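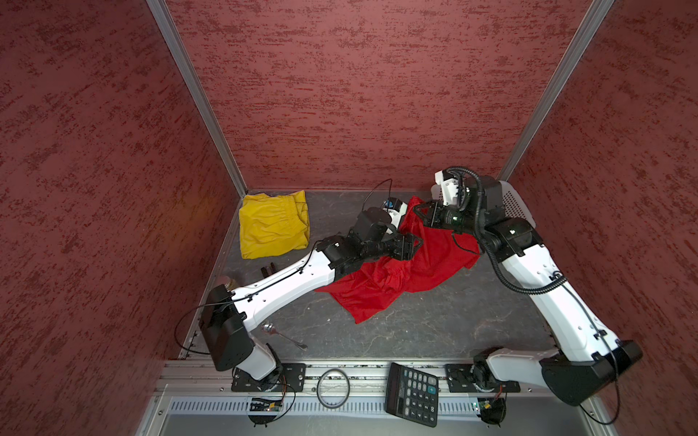

**Skastance:** So I'm up to 150 folding demos and my policy still just mashes everything into a ball. I've been on shorts all month, two arms, teleop. The yellow pair folded up in the back corner is what I want, the red cloth in the middle is the one I'm fighting with. Do I keep recording or change something?

**molteo_12:** Keep recording! 150 is nothing for cloth, I didn't get decent folds until 1,000.

**Dzene:** Disagree. I got mine working on 60, but they were clean ones - same fold order every time. Also I'd clear the spoon and calculator out first.

**molteo_12:** Nah, leave the clutter in, it helps later.

**Skastance:** Ugh, ok. My fold order is all over the place, so I'll redo 60 tonight and post back.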